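Robotics Club: Household Tasks Group, Progress Report

The household tasks group has moved from tabletop work to floor-level work. The tabletop unit closed in December with cups, lids and folded cloths. The current unit is footwear: pick a shoe up, place it on a rack, square it to its partner, and leave the rest of the rack as it was. Kwesi Sowah leads the unit. Kekeli Dogbe maintains the dataset, and Ximena Palacios handles scoring.

The task sounds minor. It was picked for the way it fails. A shoe is soft in some places and stiff in others, its opening is a good grasp point on one model and a poor one on the next, and a rack made of rails gives no flat surface to push against. A shoe set down slightly off angle can tip between two rails. Members who had only worked with blocks and cups needed several sessions to stop treating the rack as a shelf.

The group has recorded 3,544 placement attempts so far. After review, 3,447 were kept. Most of the rejected attempts had timing faults between the wrist and head streams, a known problem with the old version of Jekov, our logging tool. Callum Clegg has patched it. Anyone still running the old version should update before the next session, as the two log formats do not mix.

Sessions now use a standard rack layout. Sneakers and canvas shoes go on the lower tier, heels forward. Slides go on the upper tier, toes forward, with the soles allowed to overhang the front rail. Socks may stay in the shoes. Laces are tucked in on any pair that has them.
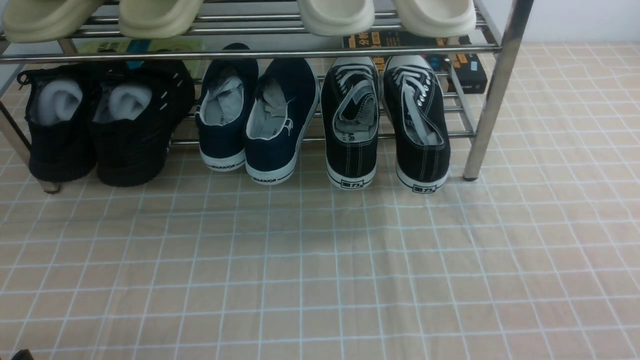

Lower tier, left to right: black mesh, navy canvas, black canvas. Slides on the upper tier.

The layout exposes three difficulties.

First, pair matching. The first version of the matcher leaned heavily on color, and dark shoes next to each other confused it. Pejman Amini rewrote it to use the sole sidewall as the main cue. A white rubber sole separates canvas from mesh at once, and lettering on the sidewall helps when it faces the camera. Navy against black canvas is still the weakest case under warm light. Left and right within a pair are handled by a separate check on the heel outline.

Second, reflections. Chrome-colored tubes produce bright streaks that shift when the camera moves, and the depth estimate along the front rail breaks up into short segments. The present fix fits one straight line through whatever segments survive and discards anything that does not agree with it. This works for the long rails. It does not work for the slanted legs, which are now entered by hand at the start of each session.

Third, the floor. The mat has a printed grid, and early runs used the lines as a ruler for estimating distance. The mat does not lie perfectly flat, so the lines wander, and the error carried straight into the placement height. The grid has been removed from the distance estimate and is used only as a rough check on heading.

Scoring has also changed. A placement now earns up to 5 points: grasp, clear lift, contact with both rails, alignment with the partner shoe, and no disturbance to the neighbors. The last point is lost most often. The gripper tends to brush the next heel on release, particularly in the middle of the lower tier, where there is least room on either side. Ximena asks that scorers mark a touch as a touch even when the neighboring shoe does not move.

The planner, Emora, approaches every lower-tier slot from the front and slightly above. The upper tier limits how steep that approach can be. Kekeli has tested a flatter path that slides the toe in first and lowers the heel last. It is slower but scrapes the upper rail less often, and it will be the default from the next build. The steep path stays available as an option for the upper tier, where nothing is in the way.

Items stored behind the shoes, such as books and boxes, are to be left in place during recording. The segmenter must learn to ignore them. Please do not tidy them between attempts, even if they look out of place, and do not label them as footwear in Gemura.

Open work for the coming weeks:

Annotation. Laces and socks need their own labels. At present both are merged into the shoe mask, and the grasp planner occasionally selects a sock. See Kekeli for the label guide.

Gripper pads. The Frimpong pads grip canvas well and slip on smooth molded soles. Callum is cutting a ribbed set for trial on the slides.

Rack model. Someone is needed to measure the legs and feet of the rack and enter them properly, so that the manual step can be dropped. Basic drawing skills are enough.

The written unit report is due 5/1/25. Sections go to Kwesi as plain text, with plots as separate files. Score sheets without a session number will be returned.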